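March 1, 2021
Clutter scenes, arm stops with contact fault

Overnight batch on the Brollham machine finished but the log is bad. Of 4000 episodes, 215 ended early with CONTACT_ABORT and no grasp attempted. Normally we see a handful. Fermín had already noticed it Friday on a short run and put it down to the new abort threshold. I set the threshold back to the old value this morning and reran a subset with the same seeds. Same aborts, same seeds, so the threshold is off the hook.

Sorted the aborted ones by what was on the counter. Nearly all of them have the samovar. The scenes with only small stuff (potato, sponge, mugs, books) are clean apart from the usual tipped glasses.

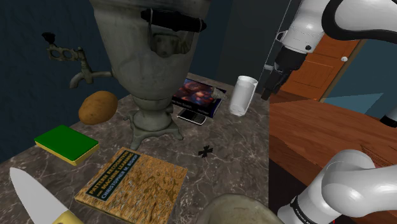 Next I printed the contact pairs at the abort step. It's always finger link against samovar, penetration depth small, force large. In the viewer there is open air between the two, several centimeters in the worst case. Turned on the collision geometry overlay and the reason was plain enough. The samovar was imported with a single convex hull. The hull runs from the tip of the spigot down to the feet and up to the top, so there's a big invisible wedge on the spigot side, and anything standing under the spigot is effectively inside the samovar as far as the solver is concerned.

Side effect: small objects dropped near the base at scene setup get pushed out sideways in the settling phase. Nicanor asked two weeks ago why things kept sliding to the counter edge and I told him it was friction. It was probably this. Sorry, Nicanor.

The planner does not see any of it. It plans against the depth cloud, which comes from the visual mesh, so it happily sends the fingers down through the wedge. Planner and solver disagree about where the metal is. That's the fault in one line.

Checked the other tall items while I had the overlay open. Spray bottle hull is slightly fat under the trigger but nothing that matters at our approach angles. Bowl is hulled shut across the top, so nothing can go into it. Not a problem for the pick task, will be one for the place task. Logged separately. Clear glass has the same closed top.

What I tried, in order:

1. Shrinking the hull by a scale factor. Bad idea. The body then sits inside its own surface and the fingers sink into the metal before contact. Reverted.

2. Convex decomposition with default settings. 28 pieces. Spigot separate, base okay, wedge gone. The gap behind the handle is still partly filled.

3. Same with a finer resolution. Handle gap opens up, but the settling phase got slow and two scenes jittered and never came to rest. Not worth it. We never grasp the samovar by the handle.

Keeping number 2. Reran 200 of the aborted seeds with it. Contact aborts down to three, and those three are real: the planner clipped the body coming in from behind. The rest got as far as closing the fingers. Grasp success is a different question and I didn't look at it today.

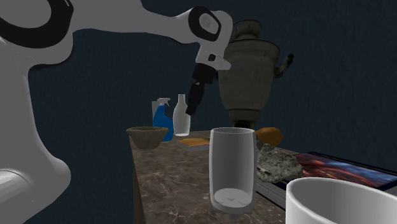
Safety note for the real cell

Please read this before anyone loads a policy trained on the old batches onto the arm in the Duveck room. The training data has episodes where the arm was stopped by something that wasn't there. It also has the opposite from my attempt 1, if anyone pulled those few runs off the shared disk. I have moved both sets to a folder called quarantine. Don't train from it. If you have a checkpoint from after the samovar was added, ask me first, and keep the speed limit at the low setting with a hand on the stop.

Open

Fermín: regenerate the batch with the new collision mesh, same seeds. Some of the object poses will shift after settling, that's expected.
Nicanor: add an import check that compares hull volume to mesh volume and refuses anything far off. Mugs and bowls will trip it, so it needs a list of exceptions.
Me: fix the bowl and glass before we start placing. Write to Olivares about the aborted runs, they have a copy.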